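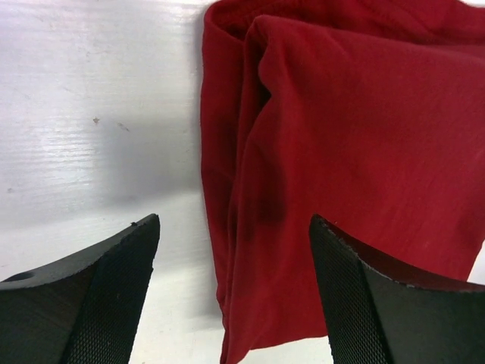
Skye Innes doubts that 500 cloth-folding demos will teach an arm anything, and after reading her post I'm close to agreeing. We have 44 so far, all with one red cloth on a white top. Do we keep going or change the setup first?

Kauko Kinnunen
Change it. You'd be training on one cloth and one table — I wouldn't trust the result. Swap both, and keep the failed grasps, labeled.

Traltska
just get more data

2 comments · Share

Junia: More of the same data? Why?
Kerr: Test on a new cloth at 44, then decide.

Contact | © Sketwood | Back to top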